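Right hand drifts after homing, sim and bench disagree

kulsoom_rizvi
Hi all, Kulsoom Rizvi here, long time reader, finally got something worth asking. I look after our two-handed Keris cell and I've spent most of December trying to get the right hand set up again after a finger cable swap. Left hand is fine. Right hand homes, reports happy, and then closes 2 mm further over than it should. I keep a sim copy of the cell (same arms, same lidded box on a plain table) and I've been running the grip poses in there before I let the real one have a go.

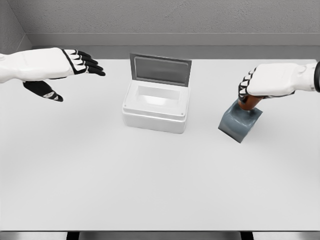 Filed under: Setup & Calibration > Hands and Wrists

The grip on the handled tool is the pose that gives me grief. In sim it closes nicely around the handle, on the bench it closes a smidge off and the tool twists. I've redone the finger zeros three times. Wrist encoder reads 1613 at home, and my notes from before the cable swap say the same, so I figured the wrist was out of the picture. Firmware is whatever Cerkach shipped with the cable kit. Any ideas before I pull the whole hand off again? I really don't fancy it, the connector behind the wrist cover is a proper mongrel to get back in.

torque_and_tea
Did you retension after the first hundred or so closes? New cables stretch. I run 100 full open/close cycles on the slow profile, let it sit over smoko, then zero. If you zeroed straight after fitting them you zeroed to a number that doesn't exist any more.

bluegum_botherer
I don't reckon it's stretch. Stretch makes the grip weaker, it doesn't shift it sideways. Sideways is the wrist. Same count at home only tells you the encoder landed on the same count, it doesn't tell you the hand is sitting square on the flange. Have you had a straight edge across it?

torque_and_tea
It can shift sideways if only one or two fingers got new cables! The old ones pull first and roll whatever you're holding. Kulsoom, which ones did you do?

kulsoom_rizvi
Index and middle only, the others looked okay so I left them (I know, I know). And no, I haven't put a straight edge on it, I'll do that after lunch. Worth mentioning that I've got a second pose with the brown cylinder, held upright over the open box, right hand again with the left just hanging back out of the way. It's a much simpler grip and I wanted to see if the offset followed the hand or followed the tool.

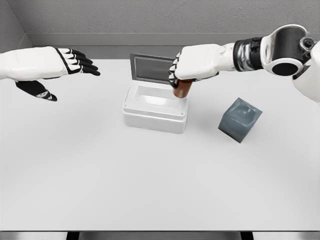
It followed the hand. Same 2 mm, same direction, so I'm leaning toward bluegum on this one, sorry torque. The thing I can't square is that the wrist bolts were never touched. I only had the back shell off.

bluegum_botherer
Back shell on the Avau hands shares two screws with the flange spacer. Take the shell off and the spacer can creep if you so much as look at it. Loosen, push it hard against the dowel, nip up evenly.

kulsoom_rizvi
Oh for crying out loud. Page number?

bluegum_botherer
378 in the old Siddiqui manual, the big PDF. They dropped it from the short one.

torque_and_tea
Fine, check the spacer. Still do the cycles though, and do all the cables next time. Mixed ages on one hand is asking for it.

kulsoom_rizvi
Okay, straight edge says there's a gap on the thumb side, I can get a feeler in it. Spacer's loose now and I'm about to seat it. Does anybody have the torque for those two screws? The short manual just says "firm".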